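ok so my grandmother's lemon cordial. A few of you asked after I mentioned it last week, and it won't fit in one post, so settle in

background: Idalina Leitão, my nan, came out from Portugal and ended up in a unit in Perth with one lemon tree that fruited like it was being paid. She made cordial every December and took it to everyone she knew, on the bus, in a shopping trolley

the recipe card says 18 lemons, sugar "até chegar" (until it's enough, thanks Nan) and 4 cloves. That's it. No method. On the back is a phone number and the word Busport

I rang my aunty in Portela and she reckons it's a kilo of sugar to a litre of juice. My mum says that's way too sweet and she's never forgiven her for the Christmas batch

zest goes in with the sugar first and you leave it overnight with a tea towel over the bowl. Don't skip this! The whole kitchen smells amazing by breakfast

then juice, cloves, warm it gently till the sugar's gone, strain it twice. I use an old Prustetti sieve I got for 80 cents at the op shop and I'd save it in a fire
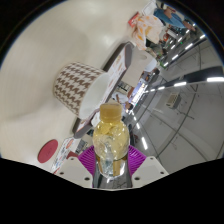

pale yellow, amber cap 🍋

for drinking: a good splash in a tall glass, heaps of ice, soda water. Mint if yours hasn't carked it – mine has

also very good over vanilla ice cream, or brushed on a plain cake while it's still hot (poke holes in it first, lots of holes)

someone asked about limes. I tried it once and it was fine? Bit bitter. My cousin at Grundness puts ginger in hers and won't tell me how much

anyway if you've got a tree going off and want to swap lemons for a bottle, message me. I can pick up after 4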